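# Rooftop Wind for a Student Kitchen: Does the Payback Claim Hold Up?

Delia Sosa, Energy Systems Elective, final report
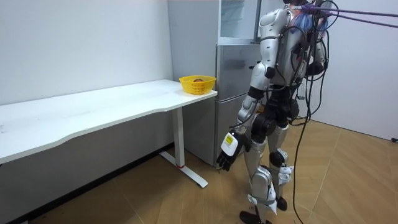 The Oment is a small vertical-axis turbine sold for flat roofs, and its brochure says one unit can "carry the everyday loads of a shared kitchen." I wanted to see whether that was true at our site, the Sepúlveda building in Dralham, before anyone spent department money on it. The brochure never says what an everyday load is. I picked the refrigerator, the stainless steel one near the white desk, as the test load. It runs day and night, it is easy to meter, and it ought to be the least demanding thing a turbine company could promise to run.

## What I measured

I put a plug-in meter on the refrigerator and a cup anemometer on the roof, on a mast at the spot the installer had marked. Both logged for 29 days. The anemometer lost part of one night when its battery connector worked loose, and I left that gap empty instead of filling it with an average.

Turbine output was calculated, not measured, because we don't own a turbine. I used the power curve from the Oment data sheet. I have doubts about that curve. It has no test report behind it and no mention of turbulence, and the line is suspiciously smooth at the low end. Skuvport, the dealer, answered my first email and sent the same PDF again in reply to my second.

## Results

The roof is not windy. The data sheet gives a cut-in speed of 4 meters per second, and most of my readings were below it. The wind also came in short bursts, mainly in the afternoon. Gusts look good in a spreadsheet, but a real rotor needs time to spin up, so even my calculated output is probably generous.

Taking the curve at face value, the turbine would have covered the refrigerator on 7 of the days logged. On the rest it fell short, and on several it would have made nothing at all. These are daily totals, so they assume a battery that the quoted price does not include.

That price was $2,639 before mounting hardware, wiring and a roof inspection. The dealer's own payback sheet claims savings of up to half the kitchen's bill. I could not reproduce that with any wind speed I recorded. I could get close by typing in the regional average from an open airfield, and I suspect that is how the sheet was made.

## Problems with my own work

One month is short, and September may not be typical. A winter log could look better. The anemometer was also lower than the proposed hub height, and I did not correct for this. The usual height formula assumes smooth ground upwind, and we have a parapet and a stair tower. My advisor thinks I should have tried the correction anyway and shown both numbers, which is fair.

I also trusted the plug-in meter without checking it against a second one.

## Recommendation

Do not buy the turbine on this evidence. If the department is still interested, leave the anemometer up through the winter, raise the mast to hub height, and ask Skuvport in writing for a measured power curve from a rooftop site. The raw logs and the spreadsheet are in the course folder.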